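# Pretona fixture plate set for small arm cells

The Pretona set is a printed plate with slots, pegs and blocks, made for people who build a robot cell at home or in a shared workshop. We designed it during our own build, where the arm must learn to handle the parts of a desktop PC. The plate keeps the loose parts in one known position, so the arm does not need to search for them. 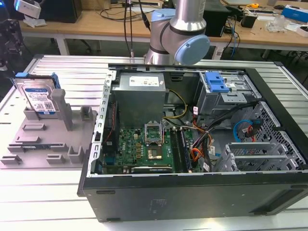

The plate is sold in gray only. It comes with 12 screws for slotted aluminum tables, and you can move it by hand before you tighten them. A hard drive with its caddy can stand upright in the plate, and this position has given us the fewest problems with gripping. If your drive has no caddy, please order the narrow insert, item 433.

## What gripper do I need?

Any gripper with two fingers which opens wider than 51 mm is suitable. We tested with thin fingers and with flat pads. Thin fingers enter the slots more easily, but the tips become worn sooner, so please check them every month. Put the emergency stop where you can reach it from your chair.

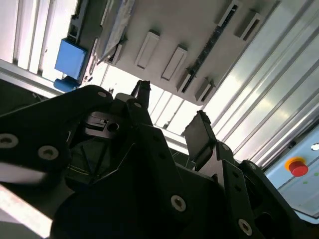

*Beyene*

The upright board is a separate article with the name Zavum. It has framed openings of different sizes and is intended for insertion practice. Many customers begin with the board and buy the plate later, and this order is also fine. The board must stand straight. Even a small lean will make the long parts touch the frame of the opening.
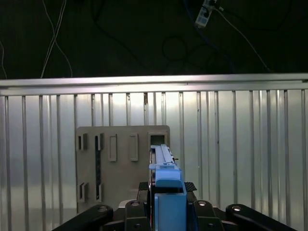 *Light blue bar in the gripper, with its tip just below the square opening.*

## Good to know

- Our own plate has made 4,000 cycles and we changed one peg in this time.
- Do not clean the plate with hot water, the pegs can bend.
- The files for the blocks are included, so you can print your own sizes.
- The mounting holes match the Gamora table. For other tables, send us the distance between the slots before ordering.

The next batch ships in July.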